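The Assessor's Table

The Office of Small Repairs at Hiltlow opened its counter at nine o'clock and closed it at four, and in the years that Shahnaz Samarakoon had served as Assessor no application had been received outside those hours. It was therefore a matter of some irregularity when Golnar Esfahani presented herself at twenty minutes past four with a pen.

"The counter is closed," said the Assessor.

"I am aware of the hours," said Golnar Esfahani. "I was in the corridor by half past three. There was a line."

The Assessor consulted the Regulations. Section 40 provided that a person standing in the corridor before closing should be treated as a person standing at the counter, provided that the article was small enough to be carried in one hand. The article was a pen. She admitted the applicant and asked her to sit at the table.

The form required a statement of purpose. Golnar Esfahani wrote that the pen had belonged to her aunt, that her aunt had used it to sign the register at Bandara on every working day until her retirement, and that it no longer wrote. She did not ask for it to write well. She asked for one signature.

"Whose signature?" said the Assessor.

"Mine. The house at Nakcombe is to be sold, and the papers are due on Friday. She would have wished it done with this."

The Assessor observed that a new pen could be had at the shop on the corner for 80 cents. The applicant replied that she had passed the shop on her way.

There was a procedure for such cases. The applicant was to handle the article herself, the Office supplying only the table, the light and its attention. The Assessor lowered the blind by a hand's width - the sun was low by then - and took the chair opposite. For a long while neither of them spoke. In the next room Tharushi Barua, the junior clerk, could be heard putting the day's files into their boxes.

"Am I permitted to ask for help?" said Golnar Esfahani.

"You are permitted to ask," said the Assessor. "It is entered under Remarks."

She turned to the page headed Remarks and found that in three years she had written nothing on it. She uncapped her own pen, laid it beside the form, and moved her chair around to the applicant's side of the table.
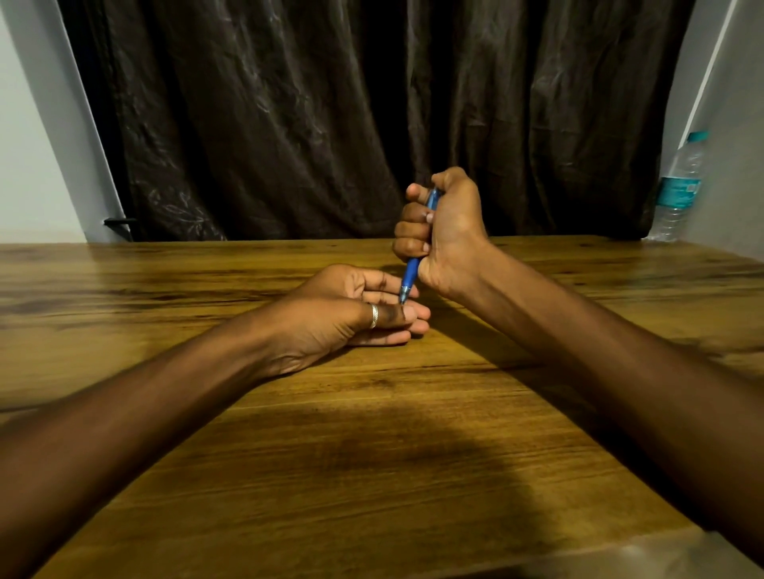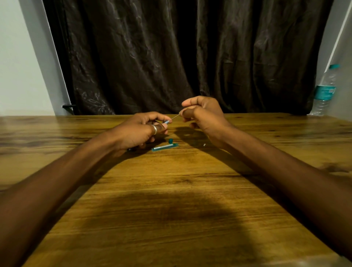 The hands at the table, with a blue pen in the first picture and a thin blue tube in the second.

Hiltlow Library Service - Staff Writing Circle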